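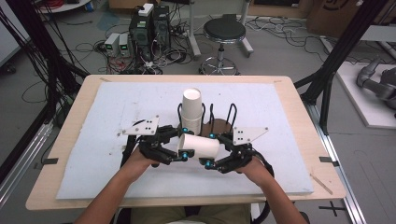 Looking after make-up, brushes and skincare at home

Most make-up goes off sooner than people expect, and most of it goes off because of where it is kept. The tips on this page need only things you probably have in the kitchen or under the sink.

Where to keep it

The bathroom shelf is the worst place in the house. Every shower warms the room and leaves moisture in the air, and powders and creams both suffer for it. A drawer in the bedroom is better. If the bathroom is all you have, keep everything in a lidded box and leave the window open after washing.

Keep foundation and anything with vitamin C in it away from the window sill. Pencils and lipsticks can go in the fridge in a hot spell, but take them out ten minutes before you need them or they will drag on the skin.

Nail varnish should stand upright. Wipe the neck of the bottle with a little remover before you put the cap back, otherwise the cap sticks. If it has already stuck, hold the cap under the hot tap for a minute and turn it with a rubber glove on.

Washing brushes

Foundation and concealer brushes want washing once a week. Powder brushes can go a fortnight. Eye brushes should be done whenever you change from a dark colour to a light one.

Wet the bristles only, with the brush pointing down. Water that gets into the metal collar loosens the glue and the head will start to shed. Work a drop of mild shampoo into the bristles in the palm of your hand, rinse, and repeat until the water runs clear. Baby shampoo is fine. Washing-up liquid shifts old foundation very well but it is hard on natural hair, so save it for synthetic brushes and sponges.

Squeeze the water out with a towel, reshape the head and lay the brush flat with the bristles over the edge of the worktop. Do this in the evening, at 9 or so, and all but the thickest will be ready by morning. Never put them on a radiator.

Sponges need more rinsing than you would think. Soak them in warm soapy water, squeeze, rinse, and keep going. A sponge with black specks inside is finished and should go in the bin.

Cleaning powders and palettes

If a pressed powder has gone shiny and stopped coming up on the brush, lay a strip of sticky tape over it, press lightly and peel. The hard layer comes away with it. This works on blusher and eyeshadow too.

To mend a broken powder, crush it completely with the back of a teaspoon, add 70 per cent rubbing alcohol a few drops at a time until it looks like wet sand, then press it flat with a piece of kitchen paper over a coin. Leave it open overnight. It will be a little harder than it was before – don't try it on anything creamy, and don't use it until the smell has gone.

Getting the last of it out

Stand tubes on their caps. When nothing more comes out, cut the tube in half with kitchen scissors and you will normally find another week's worth inside. Scoop it into a small clean pot with a lid and use it up soon. Lip brushes are good for the bottom of a lipstick.

Yeison Cáceres wrote to us with a tip for pump bottles: take the pump out, wipe the stem down, and store the bottle upside down in a mug. He got enough from his hand cream to see him through December.

Don't add water to mascara. It thins it for a day or two and lets germs in. Standing the closed tube in a cup of warm water for five minutes does the same job.

Make-up on clothes and towels

Foundation on a collar: scrape off what you can, dab on washing-up liquid, leave for a quarter of an hour and rinse from the back with cool water. Check the mark has gone before the garment goes in the tumble dryer.

Lipstick: blot, don't rub. Put the stain face down on kitchen paper and work surgical spirit through from behind, moving to a clean patch of paper as the colour comes out. Test a seam first.

Fake tan on sheets: soak in cold water with a scoop of biological powder, then wash as hot as the label allows.

Keep two or three dark flannels for taking make-up off and the good towels will last a lot longer.

Knowing when to throw it out

Look for the little open jar symbol on the packet. The number inside is how many months it keeps after opening. Write the month you opened it on the base in permanent marker. Mascara goes after three months whatever it looks like, and straight away if you have had an eye infection.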